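July, bench notes, drive swap on the Temarberg desktop and the caddy fixture

Started 2:00 pm. Kuldeep had already pulled the side panel and left it against the wall. Job is to get the data drive out of the desktop case, check the cabling while the case is open, and work out a repeatable way of seating caddies in the gray fixture so Manju can write it up for the Serna bench.

Case first. Power cord off, held the button down for a few seconds, then strap on. The old notes have the data cable coming off before power. I prefer power first on this one. The power lead runs diagonally across the board side and the data cable loops over next to it, so pulling data first means working against the wire bundle. The bundle is stiff. Do not pull on the yellow/red/black wires to get slack. Hold the black connector by its ribbed sides and rock it end to end, never side to side.
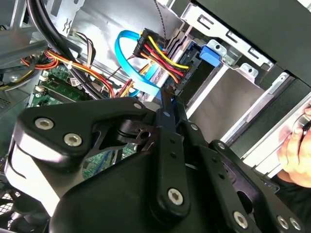

Data cable is the light blue one. No latch tab that I could feel on the drive end, so it is friction only. Lalit had flagged it as intermittent last time and wanted it replaced. I put it aside for the continuity check and did not refit it. Replacement is in the Plamus drawer, same length, different color.

Drive cage: the screws on the far side are awkward with the board in place. Use the short driver. The long one touches the cage before it is square on the screw head and will round it off. Archana rounded one on the last unit and we had to grip it with pliers.

Note on the cable path when closing up: the loop should go back over the top, clear of the board. If it gets tucked under the power bundle, it is pushed sideways at the connector when the panel goes on. I suspect this is what Lalit was seeing, but I have not proved it.

Caddies next. Same handling rules for every insert:

- Hold by the plastic, not by the drive body.
- Latch open before it goes anywhere near the slot.
- Side rails in the slot first, then push straight.
- Stop at the first resistance. Back out, look, try again.
- Close the latch only when the caddy is all the way in.

The last one matters most. With the latch used as a lever the caddy will go in slightly crooked and feel correct. It takes a light push on the opposite end to find out that it isn't.

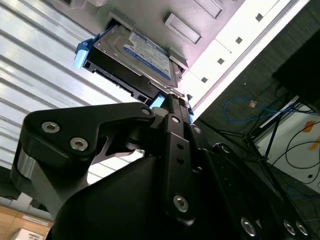 Caddy part way into the light gray panel, blue handle latch to the left.

Tried pushing from the middle and from the ends. From the middle is better. Pushing at one end turns the caddy a little in the slot and the rail on the other side binds. Nektarios pushes with both thumbs spread apart, which also works but needs more room in front of the panel than we have with the white rail where it is. We could move the rail. I would sooner leave it until Prajapati has been by to look at the spacing.

The wood top under the panel is not level. Put a steel rule on it and it rocks. It needs a shim at the back edge before we take any alignment numbers. Everything written here about binding should be read with that in mind.

Moved on to the gray fixture, which stands upright against the corrugated panel. The caddy goes across the top, with the latch end in the recess. The question was whether it holds itself there or has to be held. With the latch end seated it stayed put while I let go and reached for the pen. With the latch end just laid on the edge, it slid. 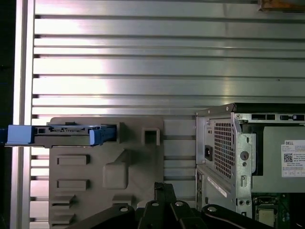 Caddy across the top of the gray fixture, latch end in the recess.

The glare off the aluminum is bad in the afternoon. The bright streaks on the ridges make it hard to judge whether the recess is filled. Check by touch. If a fingernail catches on the step, it is not down. Kuldeep suggests a sheet of matte card behind the fixture. Cheap, worth doing before the write-up.

Pins and board: every time a caddy comes off the fixture, turn it and look at the connector side before it goes back anywhere. The exposed board is easy to brush against. Grip on the caddy edges, stay off the green, stay off the gold.

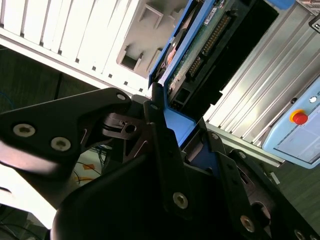 I add one pass with the hand lens along the long connector row and then the shorter block. Looking for bent contacts, lint, or anything shiny that shouldn't be there. Write down the reading from the small label while the caddy is in this position, as it is hard to get at later. Drive for this job is logged as 243 on our own sheet. Log it before refitting, not after.

Open items:

- Continuity check on the light blue cable (me)
- Shim under the back edge of the wood top, then repeat the push test
- Matte card behind the fixture (Kuldeep)
- Short driver to be kept in the kit with the case screws
- Manju to draft the insert steps for Serna, Archana to try them cold without asking us anything

Case left open with the strap clipped to it. New cable not fitted yet.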